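Chapter 6
Personal Belongings in Shared Work Rooms

Learning objectives

After studying this chapter, the reader should be able to define the terms holding point, overflow surface and assigned storage; read a room for the places where coats and bags collect; and estimate hook and locker capacity for a room used by more than one group.

6.1 Scope

Chapter 5 dealt with supplies and equipment that belong to the room. This chapter deals with items that arrive and leave with the people who use it: outer clothing, bags, headwear, umbrellas and lunch containers. Such items are seldom listed in a room plan, yet they take up floor, seat and table area for most of the working day.

Three terms are used throughout. Assigned storage is a closed compartment tied to one user. A holding point is an open fixture, such as a hook, peg or rail, meant for short stays. An overflow surface is any surface built for another use on which belongings are placed. Chair seats are the most common overflow surface, followed by window ledges and table ends.

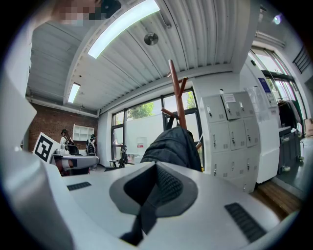
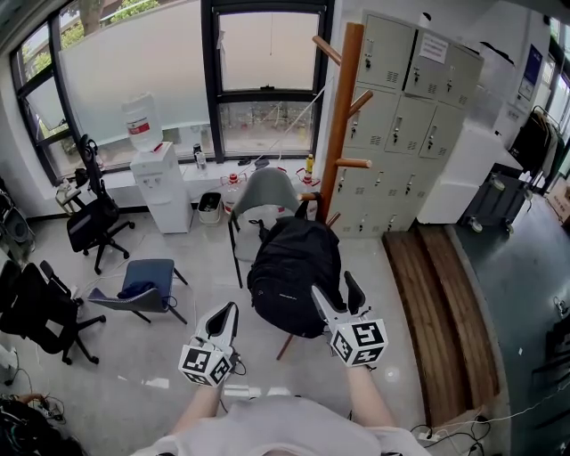
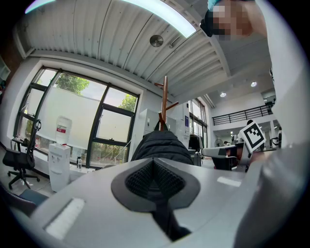 Capacity at a holding point depends on the bulk of the items as well as the number of hooks. A rack rated by its maker for six garments may accept six light jackets and only two or three padded coats, as the lower hooks become blocked. The three types of place often occur within a few steps of one another. In the second view, a wooden coat rack stands beside a bank of beige metal lockers, with a clothes rack of dark garments farther to the right, while a black backpack rests on a chair and a crumpled dark blue cloth lies on the seat of another. The survey sheet in Section 6.4 would record the two chairs as overflow surfaces. The rack is entered as a holding point — its pegs are counted separately from the rail.

6.2 The Kundham survey

The figures used in the worked problems come from a survey by Teodora Nikolovski and Erdal Bilgin in the Kundham building, carried out in January, when outer clothing is at its bulkiest. They logged 294 items over the survey period. Each entry gives the type of item, the place where it was set down and the length of stay. Items moved during the day were entered again at the new place under the same number.

Bags and coats are treated separately in the tables. A bag is commonly opened several times during a shift and tends to stay near its owner's seat; a coat is commonly handled twice. For this reason a locker bank near the door serves coats well and bags poorly.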